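An Afternoon With the Robots in Linberg
21 Sep 2020

I've been promising Lowri for months that I'd write this one up, so this is it, and yes, it's long, sorry in advance.

Rulach had its open day in Linberg, and my friend Kamala Kotian got us on the list. I drove over from Cletville with Lowri Price in the passenger seat complaining about my music. We had already tried to go in April, when the thing got postponed, so I was way more excited than a grown woman should be about a building behind a tire shop.

You sign in, you get a sticker with your name on it (mine said "Ruth," which isn't my name), and then you go in with a group of 8 people. Our guide was Rianne Geerts. She talks fast and knows everything, and she didn't mind my questions, even the one about whether the robots ever get bored.

The tabletop demo

I figured we'd be looking at big orange arms welding car doors. Nope! The thing everybody crowded around was a white table with kitchen stuff and little pumpkins on it. Rianne told us the whole point of this project is ordinary household objects, the kind of stuff you'd pick up without thinking. A plate is flat and hard to get a finger under. A mug has a handle. Pumpkins are lumpy and every one is different. I had never once thought of a pumpkin as a hard problem, but I do now.

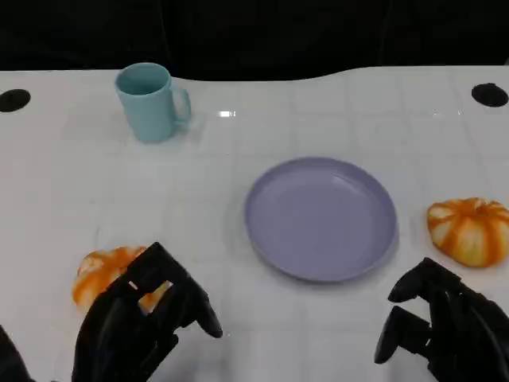 Black hands with jointed fingers in the first one, two-finger grippers in the second, and a purple plate in both.
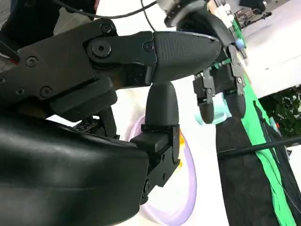 Asking way too many questions

I liked the hands best. They're a little creepy, I'll admit it, but there's something about all those joints that made me want to wiggle my own fingers along with them. Lowri was on team gripper. Her argument was that two fingers are plenty for most jobs and there's less to break, and she made this argument to a man named Cor Mertens, who builds the things for a living and was very nice about it.

Cor said the rubber on the fingertips matters more than people expect. They've been through 10 versions of it! He also told us they had logged 756 pickups since the summer, and that the plate was still giving them grief. I felt for the plate team. I drop plates too.

Lunch, and the drive home

There was free soup in the lobby, tomato, pretty good, and then we wasted almost 3 hours at the Bosman garden center on the way back. Lowri bought a fern. I bought a mug, which I'm blaming on the demo.

Kamala says there'll be another open day next spring and that Roos Martens is handling the sign-ups again. If you want to go, wear comfortable shoes, and check the spelling on your sticker before you leave the desk.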